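Flerkevell

Flerkevell is a two-armed household robot offered as a rental service by Hiseck. It is meant for light tidying in bedrooms, guest rooms and small hotels. The service was opened to customers on 8 January 2021 and is billed by the month, with setup included.

Design

The robot has a rounded gray body and two silver metal arms, each ending in a black gripper with small metal fingertips. Soft goods such as pillows and cushions are normally held by both ends, one gripper to a side. 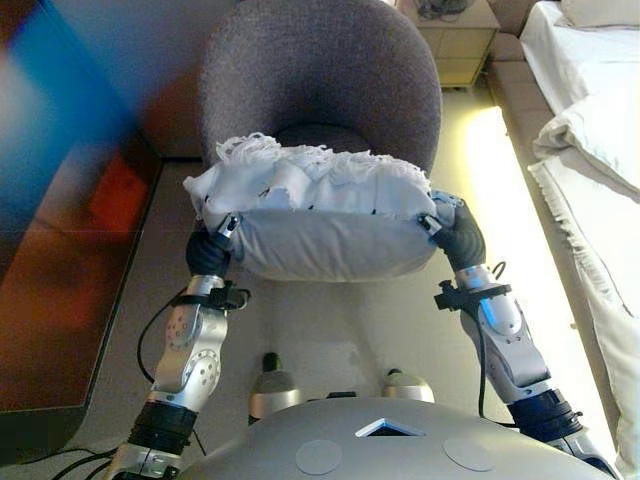
Hiseck lists 19 household tasks in the standard package. Bedding and seating make up the largest group. Other tasks, among them folding towels and clearing a nightstand, are sold in a second package named Trarnach.

Cushion handling

The cushion routine covers armchairs, beds and benches. Customers choose where each item belongs during setup, and the list can be changed later from a phone.
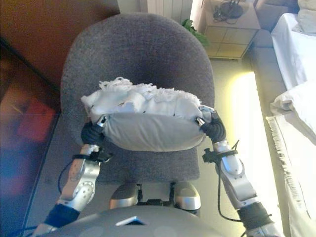 Fringes, tassels and loose threads are allowed under the service terms, but beaded covers are not. Covers with metal trim need approval first — the form is part of the setup packet.

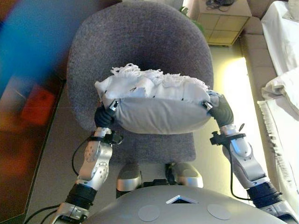
Pricing and availability

The standard package costs $414 a month, or $482 with Trarnach. By September of its first year, the service had 958 subscribers. Repairs are handled by Pillai, a separate firm that also supplies replacement grippers.

See also

Domestic robot
Mobile manipulator
Robot rental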